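Hilo sobre sábanas. Llevo años comprándolas mal y este otoño me he puesto a leer etiquetas en serio. Cuento lo que he aprendido por si a alguien le ahorra una devolución.

1/ Lo primero que miramos todos es el número de hilos. Es la suma de los hilos verticales y horizontales que caben en una pulgada cuadrada de tela. Nada más. No dice de qué algodón son ni cómo se han hilado.

2/ Con algodón corriente de un solo cabo, a partir de 300 ya es difícil meter más hilo sin que la tela se apelmace. Las cifras enormes de algunos paquetes suelen salir de contar por separado los cabos de un hilo retorcido.

3/ Me importa más la longitud de la fibra. La fibra larga suelta menos pelusa y hace menos bolitas. Si la etiqueta solo pone «100 % algodón», doy por hecho que es fibra corta.
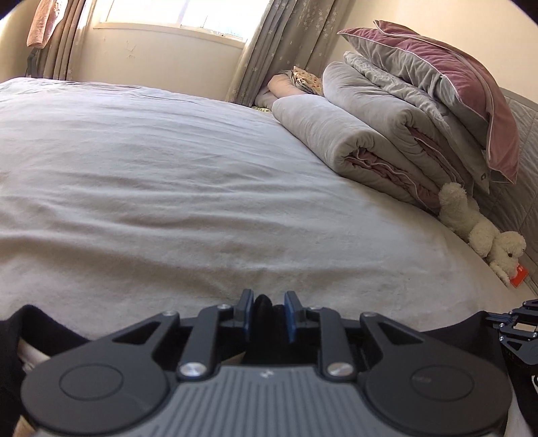
3 min de lectura

4/ Segundo punto: el tejido. Percal es un hilo por encima y otro por debajo, como una camisa. Queda mate y fresco y se arruga bastante. El satén de algodón deja más hilo a la vista por una cara, así que brilla un poco, cae mejor y se arruga menos. También se engancha con más facilidad.

5/ Yo duermo con calor, o sea que percal. En casa de mis padres siempre hubo franela en invierno y no lo echo de menos.

6/ Marcas. He tenido tres juegos seguidos de Rerine, el percal básico. El primero me duró muchísimo. El último clareó por la zona de los pies antes del segundo verano. No sé si han cambiado de proveedor, la etiqueta es la misma.

7/ De Jirnura tengo unas fundas de almohada de lino lavado. Ásperas el primer mes y muy agradables después. El lino seca rápido en el tendedero y eso en un piso interior se nota.

8/ Lo de Haruna fue una mezcla con poliéster que compré por la oferta. No se arruga nada y se plancha sola. A cambio, en agosto no hay quien duerma encima. Las uso para tapar el sofá cuando pinto.

9/ Medidas. La bajera ajustable tiene que cubrir el alto del colchón y además remeter por debajo. Si encima lleváis topper, sumadlo. Medid con la cinta, el alto que recordáis de la tienda no sirve.

10/ En mi caso compré dos veces la bajera baja. Las esquinas saltaban de madrugada. Ahora busco las que llevan goma en todo el contorno, no solo en las cuatro puntas.

11/ El algodón encoge en los primeros lavados, hasta un 17 % en una funda barata que medí antes y después. Era de las malas malas, pero si vais justos de medida pensadlo.

12/ Lavado. Las lavo a 40 grados, con la mitad del detergente que pone el bote y sin suavizante. El suavizante deja una capa que hace que la tela absorba peor. Las toallas, aparte, que sueltan pelusa y lo ponen todo perdido.

13/ Para lo amarillento de las almohadas, percarbonato disuelto en agua templada y un par de horas en remojo. En blanco y colores claros sólidos. En colores oscuros no lo he probado.
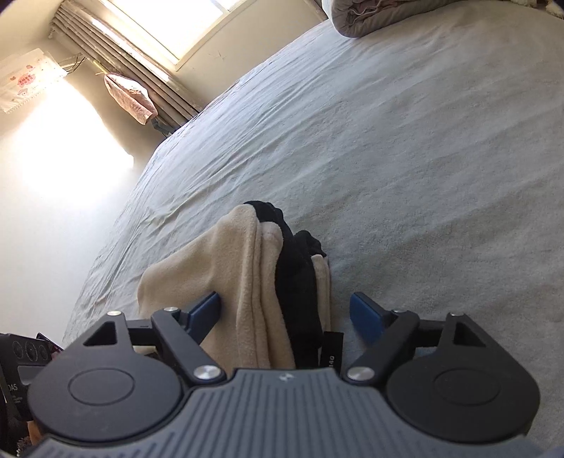

Sábana clara y ropa encima.

14/ Plancha: no plancho sábanas. Las sacudo al sacarlas, las tiendo bien estiradas por el dobladillo y las doblo en cuanto están secas. Se quedan con alguna arruga y me da igual. Las fundas de almohada sí, alguna vez, si viene gente.

15/ Para doblar la bajera: metes una esquina dentro de la otra, luego las otras dos igual, la apoyas en la cama, remetes los lados curvos hacia dentro y te queda un rectángulo. La primera vez sale un gurruño. A la cuarta o quinta ya cabe en la balda.

16/ Guardo cada juego dentro de una de sus propias fundas. Así no busco la encimera por un lado y la almohada por otro. Saco siempre el de abajo para que se gasten por igual.

17/ Cuántos juegos: con dos por cama voy bien y con tres sobra sitio para imprevistos. Tenía seis y había dos que no tocaba desde la mudanza. Los di a la protectora, que siempre piden mantas y sábanas viejas (preguntad antes, no todas aceptan rellenos).

Respondo a lo que me habéis preguntado por privado: las de Vullus no las he probado. Me han hablado bien del satén y regular de las costuras. En noviembre suelen rebajarlas, si cae un juego lo añado al hilo.

Y sí, las de color se pueden mezclar con las blancas a partir del tercer o cuarto lavado. Yo espero un poco más con los azules.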